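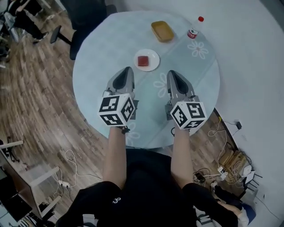
Attachment 1: round table with flower-print cloth, Carnville site.

Ticket 301 — Intermittent loss of wireless service, ground floor
Opened: 15th May
Reported by: Valbona Spahić
Status: Awaiting confirmation

Users in Room 106 report that laptops drop from the Fernum network every 16 minutes. Wired connections are not affected.

Step 1. Access point restarted. Fault returned.
Step 2. Logs reviewed. Each drop matches a key renewal request that receives no reply from the Kerr controller.
Step 3. Controller firmware updated and renewal timer reset. The guest network was left unchanged — it uses a separate controller at Cikham.

The reporter is asked to confirm normal service before the ticket is closed.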